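The Last Shelf Maker in Cirkberg

Home libraries are getting smaller. The people who build them are busier than ever.
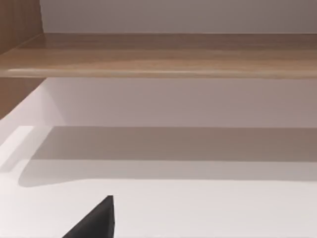
Fewer books, better kept

When Mavis Ruiz-Ortega moved into her apartment in Cirkberg in September, she owned 900 books. She kept 300. The rest went to the school on Ko Street, to her sister, and to a dealer who paid her by the box.

"I had two copies of the same cookbook and had never opened either," she says. "I kept what I'd read twice or still meant to read."

It is a common story at Tutisent, the workshop where Nam-gil Joo has built bookcases for 14 years. His customers used to ask for as much shelf as a wall would hold. Now they ask for one good case and want it to last. He takes 52 orders a year and has a waiting list.

The sag problem

Most of the repairs that come in have the same fault. A long shelf filled with hardbacks bends in the middle, and once it has bent it rarely goes back. Joo keeps his spans short and his boards thick. For art books he adds a strip under the front edge. He charges extra for that, and people sometimes argue – then come back two years later to have it done.

He also leaves a gap behind the books so air can move. Outside walls are the worst place for a case, he says, especially in older buildings with no insulation.

What to do with the rest

Oi-ling Fung runs a used-book counter at the back of the Flultasik hardware store. She sees around 200 books a week and turns down more than half. Encyclopedias she won't take at all. Local history sells quickly, and so do old repair manuals.

Her advice is to sort by room. Start with the bedroom, where the pile is small, and leave the hall for last.

Ruiz-Ortega has bought 11 books since the move. She has not built anywhere to put them.

Comments

King-fai Cheung: Short spans, yes. Mine were four feet and every one of them bowed.

Oi-ling Chu: Does the Flultasik counter take sheet music? I have two boxes of it.

bookend77: Sold my encyclopedias in 1998 and still miss them.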